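Notes + photos for the play food sets, tabletop part only. Last tidied May 21, 2021. Written fast, will fix the wording later.

# misamcombe-playfood

Photos and short notes on toy food, one item at a time, on a plain wooden table. Fruit, veg, bread, a few odd things (fried egg, half a pizza). Started as a stock list for the toy library at Misamcombe, grew from there.

- 369 photos in this release
- 67 different toys
- 784 lines of notes (some toys have a lot, some have one word)
- 2 tables, see below

## Folders

- `veg/` biggest one. Corn, carrots, peppers, the leeks
- `fruit/` mostly done
- `bakery/` half done, bread rolls not split by size yet
- `odd/` anything I couldnt place
- `notes/` one text file per toy, same name as the photo folder

Tomato is in `veg/`. Don't write to me about the tomato.

## What's in a notes file

Plain text, one thing per line. No fixed order, sorry.

- what it is meant to be
- main colour, second colour if there is one
- surface: smooth, bumpy, ridged, fuzzy
- leaf or stalk, and where it sits
- does it stand up by itself (y/n/sort of)
- goes with: other toys from the same set
- wear: scratches, faded bits, teeth marks

"Sort of" means it stands if you put it down gently. Most of the peppers are sort of.

## The veg

Corn first as people ask for it most. It's the easiest toy to pick out of a full box, kids go straight for the yellow. Notes line for the one below: bright yellow, bumpy, kernels in rows, green leaf showing at the top left edge of the cob, rounded green tip at the bottom where it narrows. Lies at a slant on the pale wood, in shade. Yellow goes a touch green on the left side where it's darker, so dont pick the main colour from there.

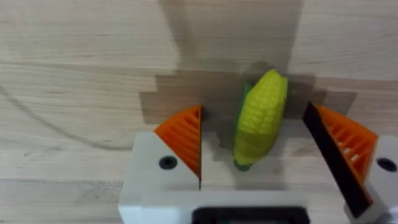
### Carrots

Three kinds in the box. Long with a green top, short with a green top, and one that opens in the middle for pretend cutting. The opening one counts as a single toy and has its own folder with open and shut photos. The green tops come off the long ones. If the top is missing it says `top: gone` in the notes, not `leaf: none`, which means it never had one.

### Peppers

Red, yellow, green. Yellow pepper and corn get muddled in searches by colour, so search on surface as well. Peppers are all down as smooth.

### Leeks

Two tones, white fading to green. Wrote both as main colour, gave up deciding.

## Tables

Table A is pale wood with fine long grain. Table B is darker and has a join down the middle. Each photo folder has a small `table.txt` with A or B in it. Veg is nearly all A. Bakery is B, as brown bread on pale wood looked lovely but the crusts on B are easier to tell apart by their shape... anyway, B.

No cloth or mat on either. Light is whatever there was. Shade falls on a good few of the toys and I've left it in. If you need true colours use the notes and not the photos.

## Names of things

Sets are called by what is on the box lid:

- Jivatex = the big mixed set, most of the veg
- Tronlow = bakery and the fried egg
- `unk` = came loose in a carrier bag, no box

Not every toy has been matched to a set. Blank means not checked, `unk` means checked and no luck.

## Known problems

- some notes say "maize", some say "corn". Same thing. Moving it all to corn
- grapes: photo folder there, notes file empty
- "husk" and "leaf" both used for the green on the corn, search for both
- wear lines are out of date for anything lent out since November
- spelling of aubergine varies wildly
- lemon appears twice, `lemon` and `lemon_old`. Use `lemon`

## Not in here

- cups, plates, pans, the little till
- real food
- weights. Kitchen scales weren't up to it
- sizes, apart from around a dozen of the fruit. Ruler went missing, will carry on when it's found

## Using it

Fine for lists, labels for toy boxes, sorting games, teaching colour words, that sort of thing. Please keep the notes with the photos if you pass it on. Print the labels from the notes files, one toy per label, main colour first.

## To do

- split bread rolls by size
- redo the grapes notes
- add the Kinyua fruit set, still in its bag
- agree on one word for bumpy (currently bumpy, lumpy, knobbly, and once "corny")
- check teh onions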